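The Front Inch
On the quiet vanity of the snack shelf, and the people who keep pulling it forward

I worked one December in a grocery store called Thibodeaux, in the aisle that held crackers, cookies and anything else that comes in a box and goes stale by morning. My training took less time than my lunch. A man handed me an apron, walked me to the crackers, reached into the back of the shelf, dragged a box up to the edge and squared it with the side of his hand. Then he did it to the next one. Then he went away, and I did it for four weeks.

The trade calls this facing, or fronting, or blocking, depending on who trained you and how long ago. You bring what stock you have up to the lip of the shelf, turn the labels out, and leave whatever emptiness there is at the back, where the customer would have to stoop to find it. Done properly, a shelf holding one row of boxes looks the same as a shelf holding six. It's a small fraud and everybody is in on it. I have never met a shopper who was angry to learn that there was only air behind the shortbread.

I have, however, met a great many who undo the work. There is the reacher, who believes the freshest box is at the back and goes in up to the shoulder. There is the reader, who takes down a carton, studies the sodium, and returns it face to the wall, as if it had disappointed her. And there is the man who decides against the cookies in the pet food aisle and leaves them there, next to the kibble. I was that man last week. I knew exactly what I was doing, and I walked faster.

What makes the snack shelf harder than, say, canned beans is that nothing on it is the same shape as its neighbor. Beans come in cans and the cans agree with one another. Snacks come in whatever the marketing department was excited about that spring. A biscuit carton is tall and thin and wants to fall over. A box of chocolates is squat and slides. Bags won't stand up at all without something to lean on, and they lean on each other, and so when one is sold the rest lie down.

Then there are the canisters. I have a soft spot for the canister, the only container in the aisle that seems to have been designed by somebody who had once carried one home. It stands. It closes. It protects its chips from the other groceries and, past a certain depth, from the adult human hand. Its single fault from the shelver's side is that it's round, so it can be facing nearly any direction and still be standing up straight. A box is either turned out or it isn't. A canister can be off by the width of a thumb, and you will see it from the registers, and once you have seen it you'll have to go back.

At Thibodeaux we were told to put the first letter of the name directly over the shelf joint and work outward from there. Nobody had told the people who built the shelves, whose joints fell wherever they liked. A colleague lined his up with the floor tiles. I used my own nose.

Color is the other matter. Flavors are sold by color now, more than by anything printed on the label, and each maker has its own code, which the next maker ignores. Green is sour cream in one row and jalapeño in the next, and people have been hurt. The standard advice is to keep like with like and run the strong colors together, so the eye gets a band of them from across the store. With a full case to work from this is easy. With the last few of everything you end up with something closer to a box of crayons after a long school year: a maroon-purple, a yellow, a blue, a very hot pink, all brought up to the edge and doing their best under their yellow lids, with a bare stretch along the way where something else could go.
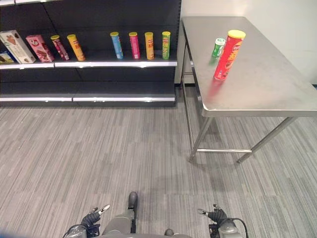 Haruna Takeda would close every gap on sight. She told me so before I had finished asking. A gap, in her view, tells the customer that other people got here first and took the good one, and now the customer is standing in front of what's left and thinking about it. Spread the stock out, she said, give each thing a little elbow room, and the same few items look like a choice somebody made. She spread the sugar packets on our table as she talked. They did look better.

Tatsuya Nishimura doesn't agree with any of this, and wrote me a long message to say so. He holds that a gap is a place with an owner. If the barbecue flavor is sold out, its space should stay open until the barbecue flavor comes back, because the moment you slide the paprika over to be polite, nobody reorders the barbecue. The store forgets it ever had any. He once lost a whole line of rice crackers that way, and found them again in the stockroom after the date on the boxes had passed. His message used the word "grief," and I don't think he was kidding.

I've gone back and forth on this more than a grown person should. My instincts are with Takeda, and my conscience is with Nishimura. At Thibodeaux we followed neither. We had the planogram, a diagram sent from the head office that showed where each product was to stand, how many across and how high. It listed 835 items for the aisle. We stocked perhaps two thirds of them, and one was a fondue kit that no living employee had ever seen. Its space was kept open through the entire holiday season. I dusted it.

The dusting deserves a word. Dark shelving shows dust and pale shelving shows everything else, so most stores hedge by putting a light strip along the front edge of a dark shelf, where the price tags go. The strip does a good deal of work. It tells you where to stop pulling. Push a canister past it and it hangs out over the aisle like a diver having second thoughts; leave it short and the row looks timid. I was taught to line up the base with the back of the strip, then tap it once with one finger. The tap accomplishes nothing. I still do it in my own pantry.

My pantry is, I should admit, where all this has ended up. I left the trade in January with an apron and a discount card that had already stopped working, and I have been fronting my own groceries ever since. My family finds this trying. There are 13 of us at Thanksgiving, and each year some cousin goes in for crackers, meets what looks like a well-stocked cupboard, removes one box, and finds herself staring at the back wall. "Where's the rest of it?" she'll call out. There is no rest of it. There's never been any rest of it.

For a while I tried to do it seriously. I bought a set of bamboo risers from Pramell, which lifted the back row so that it could be seen over the front row, and this only revealed that I had no back row. I bought a spring-loaded pusher from Tondetti, the kind that shoves the next item forward when you take the first. It works well on soup. On a canister of chips it has more ambition than it needs, and I've picked a good many broken chips out of the gap beside the flour. I now own 12 clear bins made by Idar, and I keep the lids in one of them.

None of it has been as useful as the side of a hand. Five minutes with an ordinary shelf will do it. Start at the left, since that's where people look first. Put the boxes together so they can hold each other up, tallest in the middle if one of them has a tendency to lean. Stand the round things in a row after them and turn each until you can read it without moving your head. If there is another shelf underneath with nothing on it, let it alone. The temptation is to move a few things down there so that it doesn't feel left out, and then you have two thin shelves where you used to have one decent one.

As for the gap, I tried both schools at home, for two weeks each. Under the Takeda system I spread everything out, and the pantry looked generous, and we ran out of crackers without noticing. Under the Nishimura system I left an honest hole where the pretzels had been. My husband asked about it on the second day. On the fourth he bought pretzels. They were the wrong kind, in a bag, and the bag lay down as soon as I let go of it, so I've got it propped against the oatmeal until I can get to the store.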